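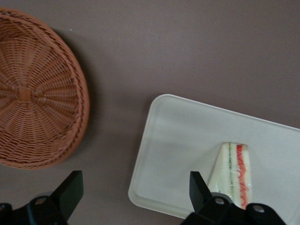
*Fig. 1. Round woven basket, empty, seen from the top.*

## 4. Weighing with a container

The Kusia kitchen scale can weigh food inside a basket, a bowl or a box. The weight of the container must be removed first. We call this "zero with container".

1. Put the scale on a flat and hard table. Do not use it on a cloth.
2. Press ON and wait until the display shows 0 g.
3. Place the empty container in the center of the plate. If it is wider than the plate, as many round baskets are, check that the rim does not touch the table.
4. Read the weight and write it down. You will need it in step 6. For this guide we use 92 g.
5. Press ZERO one time. The display returns to 0 g.
6. Add the food. The container and the food together must stay under 1000 g. With a container of 92 g, you can add less than 908 g of food.

**Note:** When you take the container away, the display shows a minus number. This is normal. Press ZERO again to finish.

**Caution:** Never press down on the plate with your hand. The sensor can be damaged.

### 4.1 Food without a container

Bread, fruit and filled food can be weighed directly on the clean plate, or on a thin mat. Press ZERO with the mat in place, same as for a container.

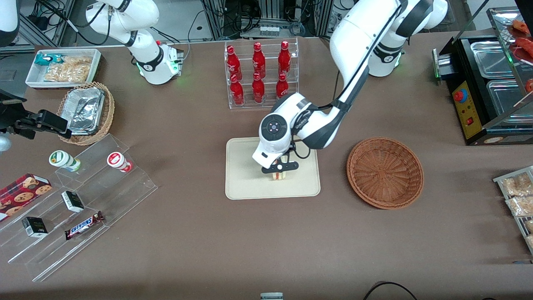 Small pieces under the plate are the most common cause of a wrong weight. Clean the plate with a soft damp cloth after each use, and dry it well. For a sandwich, we advise a mat with a slightly raised rim, like the beige one in Fig. 2, so that crumbs stay on it. The mat must lie fully on the plate and must not hang over the side.

If the display shows "Err", remove everything, switch off the scale, and start again from step 1. If it still shows "Err", change the battery (see section 6).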